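# Shiny on one end, brown everywhere else – what have I got?

### remzi_e

I bought a Sallov bench feeder at a school auction for 40 dollars. It came with a coffee can of small parts, the lid taped down by someone who clearly never wanted to see them again. Most of the can is screws. One thing in it is a gear, and I'd like to know whether it belongs to the feeder or to some other disappointment.

It's a plain spur gear with a round bore. The teeth run back a fair way, so it's closer to a pinion than a wheel. The body is dark, sort of an oily brown-bronze, and the face is bright silver with a few light scratches between the bore and the teeth. My wife says it looks like a fancy pasta shape. She isn't wrong.

I make it roughly sixteen teeth, but I lose my place every time I turn it. 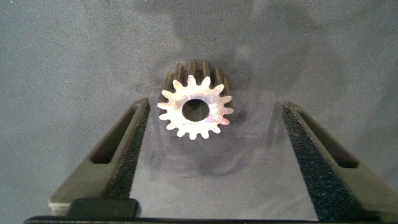

### Re: Shiny on one end, brown everywhere else – what have I got?

**halfnut**

Somebody cut that down. You buy pinion stock by the length, it comes dark, you saw off what you need and face the end in a lathe. Bright face, dark teeth. Case closed, put it back in the can.

### Re: Shiny on one end, brown everywhere else – what have I got?

**Dorset Backlash**

halfnut closes a lot of cases.

Plenty of gears leave the factory looking like that. You blacken or oil-finish the whole part, then grind the faces because the faces are what has to be true. I have a drawer of Konow change gears and every one is bright on the ends. Nobody's uncle cut those down in a garage.

Remzi, what does the other end look like? If both are bright and the same, my money's on factory. If the other one is dark, halfnut gets to be right, and we'll all have to live with it.

### Re: Shiny on one end, brown everywhere else – what have I got?

**halfnut**

Change gears are wide and thin. This is a little stub. Different animal. Also I said lathe. I never said garage, and I never mentioned an uncle.

### Re: Shiny on one end, brown everywhere else – what have I got?

**mrs_arbor**

While you two are at it: don't go by the color. Old oil goes brown all by itself, and the face may have spent thirty years rubbing on a thrust washer. Wear can polish a face up nicely. Looking at the picture I can't tell machining marks from that kind of rubbing, and I doubt either of you can.

Useful things to do:

- Measure the outside diameter with calipers.
- Count the teeth again, with a dab of marker on the one you start from.
- Measure the bore.
- Drag a fingernail across the face. Turning marks usually catch a little.

The Sallov manual lists a 26 tooth feed gear and a 13 tooth pinion on page 179. If your roughly sixteen turns out to be 13, there's your answer and you need a nap.

### Re: Shiny on one end, brown everywhere else – what have I got?

**remzi_e**

Marker tried. It's more than 13, so the pinion is out, and I would still take the nap. Calipers are on loan to my brother, who considers that a permanent arrangement.

The other end is also bright. A bit duller, but bright.

Separate question while I have you. I've been sorting the can out on gray material, and I like it a lot better than the bare bench. Small things stay where you put them and the gear will stand up on end without sliding off to start a new life. It has picked up some pale scuffs and streaks, up toward the left. Do those come out, or is that just its face now?
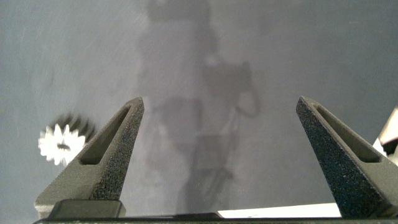 *Last edited by remzi_e on 2019-09-04*

### Re: Shiny on one end, brown everywhere else – what have I got?

**Dorset Backlash**

Both ends bright. I'll be gracious and say nothing.

On the scuffs: damp rag, drop of dish soap, let it dry flat. If they stay, they stay. Mine is a Stasent mat and it looks like a map of somewhere unpleasant.

### Re: Shiny on one end, brown everywhere else – what have I got?

**halfnut**

You can face both ends of a piece. Lathes allow it.

Flip the mat over.

### Re: Shiny on one end, brown everywhere else – what have I got?

**mrs_arbor**

Try a corner before you soap the whole thing, some of those grays bleed. And send the bore size to Simões Surplus when you get your calipers back. They're slow to answer, but they're good on orphan gears.

### Re: Shiny on one end, brown everywhere else – what have I got?

**remzi_e**

Flipped it. The other side is worse.

Will post the bore when my brother returns my calls.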